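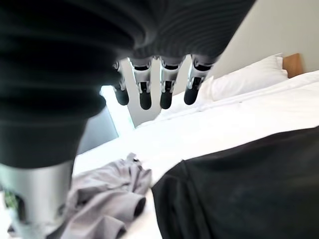 Company Profile, p. 3

# About Trenlow

Trenlow refinishes and repairs wooden stair parts: treads, handrails, newel posts and balusters. The shop works for general contractors, property managers and private owners. New stairs are not built here, and metal or stone stairs are referred elsewhere.

## Background

The business began as a one-bench turning shop run by Silviu Rusu, who made replacement balusters for older houses. Most of the early orders came from owners who had one or two broken pieces and could not match them from a catalog. Matching is still the largest part of the work. The shop keeps a pattern library of 200 baluster and newel profiles, each drawn at full size on card and stored flat by overall length. A customer who sends a sound sample usually gets a match from the library. If there is no match, a new card is drawn and the profile is added.

Refinishing was added when Adaeze Babalola joined from furniture work. She set up the stripping room and wrote the finishing schedules now used on every job.

## How work is carried out

Handrails are removed in the longest sections the joints allow. Rail bolts are tagged and kept with the section they came from. Old finish is taken off by scraper and solvent, and sanding starts only after the surface has been checked for earlier repairs. Filler from past repairs is dug out and replaced with matching wood when the void is deeper than a pencil line.

Treads are refinished in place if the stair has to stay in use. In that case alternate treads are coated, left overnight, and the remaining treads are coated the next day. Occupants get a marked plan of which treads can be walked on. Full closure is quicker and gives a more even result, and we recommend it for any stair with a second route.

Stain is mixed by weight and tested on an offcut or on the underside of the part. The test piece is signed by the customer before work goes ahead. A record of the mix is held for 25 years - long enough, in most houses, for the next refinish.

## People

- **Silviu Rusu** - turning, pattern library
- **Adaeze Babalola** - finishing, stain records
- **Talha Tarar** - site surveys and estimates
- **Signe Hallgrímsson** - scheduling, accounts

## Estimates

Surveys are done on Monday mornings. Please have the stair clear of carpet and carpet strip on at least three treads, including the bottom one. An estimate lists each part separately, so items can be dropped without a new survey. Prices stand until the end of the following month.

Parts sent by mail should be wrapped singly and labeled with the floor and position they came from.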